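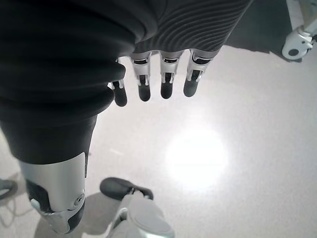

Milagros Leiva
Second-year student, build and test

Saltham shared workshop, project report: hand and sleeves

Our part of the Ello build was the covering for the hand and legs, and the setting of the fingers. Wanda Greenberg did the wiring and I did the fabric and the finger joints.

The hand is covered in dark grey ribbed fabric over the palm and knuckles. The fingers are left bare below that, with silver middle segments and black pads at the tips. We first ran the covering down past the knuckles, but it caught in the pin joints, so I cut it back and hemmed it by hand.

The leg sleeve is thicker. It is cut long so that it gathers in folds and leaves the knee free to bend. I made 2 patterns in January and kept the looser one.

For testing we opened and closed the fingers 1,000 times with the arm hanging down, then went on to 1,465, when a seam at the wrist gave way. I restitched it with a double thread. It took seven evenings in all.

Still to do: a tidier way of fixing the sleeve at the shin, and a spare covering for the hand.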